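Home security tips: marking and storing gas cylinders, tools and scrap metal

Updated 9 Jan 2026

Thieves who take cylinders, cable and copper pipe usually want a quick sale. Items that carry a visible mark are harder to sell and easier to return.

Record first. Write down the make, serial number and size of each item over $500 in value. Keep one copy on paper away from the garage. Police reports go faster with a serial number than with a description.

Marking. Engrave steel tools with a carbide scribe, on the body and not on a removable part. Use your state abbreviation and driver's license number. Do not use a Social Security number. Never engrave, drill or stamp a gas cylinder. Use paint or an adhesive label on the cylinder and leave the original stampings readable.

Paint marks. Degrease the surface, wipe it dry and apply two thin coats, 30 minutes apart. Choose a color that does not match the item. Letters should be large enough to read from 10 feet.

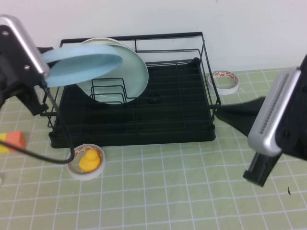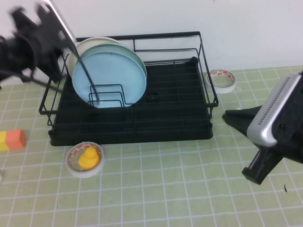
Plates in a wire dish rack.

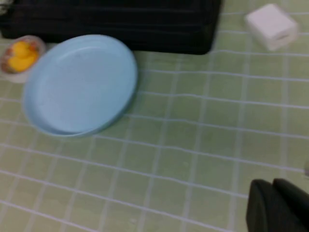 Storage. Keep cylinders upright and chained to a wall outdoors, in a ventilated cage with a closed-shackle padlock. A cage door with exposed hinge pins can be lifted off, so peen the pins or fit security hinges. Do not store propane in a basement or attached garage.

Copper offcuts. Keep them in a lidded bin out of sight of the street. Sell small amounts often and save the receipts.

Sheds. Replace hasp screws with carriage bolts, nuts on the inside, backed by a steel plate. Check them every September, when the wood has dried and the nuts may have loosened.

If something is missing, do not enter the shed or move anything. Call the non-emergency number and have the list ready. If someone is still on the property, call 911.

Verena Eberhard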